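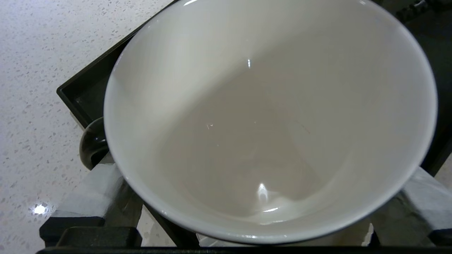

Early return-to-work scoring is the practice of assigning a number to an injured worker shortly after a claim is opened, with the aim of predicting how long that person will be off the job. The score is used by insurers, self-insured employers and outside claims administrators to decide which files get a nurse case manager, which are sent for an independent medical exam, and which are left to run their course. Vendors usually describe the method as predictive. Critics have described it as a sorting tool whose predictions are seldom checked by anyone who didn't sell them.

Background

Claims adjusters ranked files by hand long before software did it. An experienced adjuster would read the first report of injury, call the employer, and form a view about whether a strained back was likely to be a two-week matter or a two-year one. Most offices kept no record of how often these guesses were right, and later claims that software beat human judgment tend to rest on a comparison with something that was never measured.

Duration tables came next. These list expected time away from work by diagnosis and by the physical demands of the job. They are still in wide use and are fairly easy to argue with, as both sides can look at the same page. Scoring systems differ in that they combine many inputs, and the weight given to each one is often treated as a trade secret.

Method

A typical system takes in the diagnosis code, the body part, age, job class, the number of days between injury and report, and the worker's earlier claims. Some add pharmacy data or notes typed by the adjuster. The output is commonly a value on a fixed scale, along with a color or a short label such as "watch" or "refer."

Notes are a weak point. They are written in a hurry, copied forward from one entry to the next, and colored by whatever the adjuster already thinks of the claimant. A model trained on them may learn the adjuster's opinion and hand it back with a decimal point. Supporters reply that the opinion is often correct. This may be so, but it is then hard to say what the software has added.

There is also the question of what is being predicted. Many products are trained on claim closure, a bookkeeping event. A claim can close when the worker goes back to the same job, takes a worse one, settles, moves away, or simply stops answering letters. Treating all of these as recovery makes the results look tidier than they are.

The Skevley score

Skevley is a scoring product sold to mid-sized claims administrators. It rates each new claim from 0 to 500, with higher values meaning a longer expected absence. The company's sales material states that files scoring above 344 should be referred to a nurse case manager. No published account explains why the line falls there and not ten points to either side. Users have reported that the threshold can be changed in the settings by an office manager, which sits awkwardly with its presentation as a clinical finding.

The score is first issued when the claim is entered and is recalculated every 30 days. Between those dates it does not move, even if the worker has had surgery or gone back to work in the meantime. Offices that print the score on the file cover sheet have sometimes relied on a figure that was several weeks stale.

Skevley describes its model as "clinician informed." The phrase isn't defined in its contracts.

The Stirudport pilot

The best documented use of the product was a 12-month pilot in Stirudport, run by the claims administrator Flunska for a group of warehouse and food service employers. Flunska announced at the end of the pilot that scored claims had closed sooner than unscored ones, and the announcement was repeated in trade newsletters with little change in wording.

Thu Giáp, a former claims auditor, reviewed the pilot's summary tables and raised several objections. The scored and unscored claims hadn't been assigned at random: each branch chose which files to enter, and at least one branch left out claims where a lawyer was already involved. Those claims tend to run long under any system. Giáp also noted that the employers had started a light-duty program in July, partway through the pilot, and that the tables made no attempt to separate its effect from that of the score.

Flunska answered that the pilot was "operational in nature" and had never been meant as a formal study. It did not withdraw the announcement. The underlying claim records haven't been released, so neither the original result nor Giáp's reading of it can be fully tested.

Effect on workers

Workers are generally not told that they have been scored. Where a file is disputed, the score may or may not be turned over, depending on state rules and on whether it's treated as part of the claim record or as internal business information. Adjusters who have been asked about it under oath have tended to say that the number was only one factor, without being able to say how large a factor.

A high score can help a worker. Early attention from a good nurse case manager may get a scan approved or a missed referral fixed. It can also bring closer checks and an earlier push toward a medical exam chosen by the insurer. The same number sets off both responses, and which one a worker gets depends largely on the office handling the claim.

Low scores have drawn less notice, though they may matter more. A file marked as simple gets fewer phone calls. If the injury is worse than it first seemed, the delay in spotting this is then built into the system, and the long absence that follows is recorded as a surprise.

Evaluation

Independent testing is thin. A fair test would need claims assigned by chance, an outcome that means something to the worker, and follow-up that continues after the check stops. It would also need a vendor willing to have a bad result printed. Several buyers now ask for accuracy figures before signing, but they usually accept figures from the vendor's own past data, often the same data used to build the model.

See also

Duration tables; Light-duty work; Nurse case management; Independent medical exam

Categories: Workers' compensation | Claims handling | Disability management

Contact the editors | Copyright and reuse | Back to top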